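Savano Album Reviews Corpus

README, version 2

Contents

Savano is a collection of 1,393 album reviews in English, gathered from small music sites and printed fanzines and put into one consistent layout. It covers mostly guitar music, with a fair amount of electronic and folk, and a small shelf of jazz that came in with one of the fanzines and was kept.

The collection was put together at Illton for people who study how critics write about records: which comparisons they reach for, how scores line up with the words, how a band's fourth album gets talked about next to its first. It has also been used to build search tools for radio archives.

What is in the download

reviews.csv - one row per review, with the text in the last column
sources.csv - one row per site or fanzine
artists.csv - artist names as printed, with a cleaned form beside each
genres.txt - the list of genre tags and what each one covers
CHANGES.txt - what moved between version 1 and version 2

All files are UTF-8. Line breaks inside a review are kept as they were in the source, so open reviews.csv with a proper CSV reader. A spreadsheet program will usually manage, but a few of them cut long cells without a warning.

Fields in reviews.csv

review_id: a short code that never changes between versions
source_id: matches a row in sources.csv
artist: name as printed in the review
title: album title as printed
label: record label, blank if the review doesn't give one
release_type: studio, live, reissue, compilation or EP
score_raw: the score exactly as printed, including stars written out in words
score_100: the same score on a scale of 0 to 100, blank if there was none
genre: one tag from genres.txt
text: the review itself

Reviewer names are left out. Some sources printed full names, some used initials and some used nothing, and we had no good way to ask everyone. Where a writer mentions themselves by name inside a review, the name has been replaced with [WRITER].

How the reviews were collected

The web reviews come from 48 sites that gave written permission. Pages were saved, the review text was pulled out, and menus, ads and comment threads were dropped. The fanzine reviews were scanned and read by software, then corrected by hand against the page. Most of the correcting was done at Illton, and the longer pieces went to Prudora for a second pass.

Genre tags were assigned by two people working separately. Where they disagreed, a third person picked one of the two tags. The most common split was between "psych" and "garage", and anyone using the tags for close work on those styles should look at the texts as well. 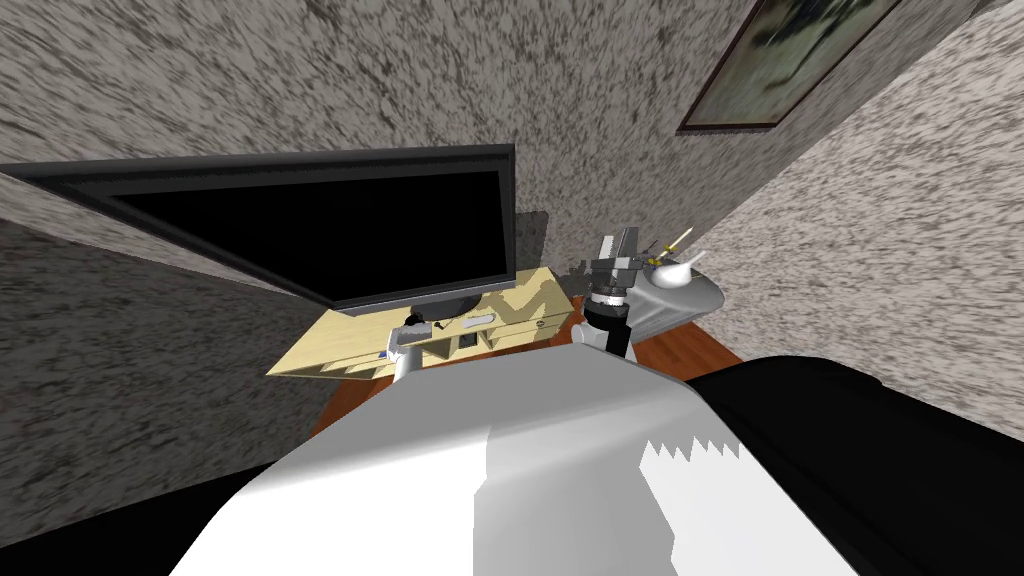 Nazarenko wrote to us after version 1 to say that the score_100 column was close to useless for the fanzines, as a three-star review in one of them was high praise and in another was a polite no. We agree with the complaint. The conversion is plain arithmetic and does nothing to even out how generous a source is. For version 2 we added a column to sources.csv called score_note, which says in a sentence how each source used its scale, where we could find that out. Anyone comparing scores across sources should read it first.

Known problems

Reissues are tagged by hand, and some early ones are still marked as studio albums.

The same album can appear up to 6 times, reviewed by different sources. These are separate reviews and should stay in. True duplicates, where one writer sold the same text to two places, have been removed when we noticed them.

Quoted lyrics longer than a line have been cut and replaced with [LYRIC]. This leaves a few paragraphs that read oddly, mostly in the folk reviews.

Accents in artist names were lost in several of the scans. The cleaned form in artists.csv restores the ones we could check against a record sleeve.

Suggested splits

There is no official test set. If you need one, split by source and keep each source on one side only. House style is strong - a model trained on half of a fanzine will do very well on the other half and tell you little.

Terms of use

Free for research and teaching. Reviews may be quoted at normal length with the source credited. Please don't republish full texts, and don't use the collection to produce reviews under the name of any source.

If a site asks to be taken out, its rows are removed in the next version and listed in CHANGES.txt by source_id. Two have asked so far. Corrections are welcome and should include the review_id. The next round of fixes goes in each February.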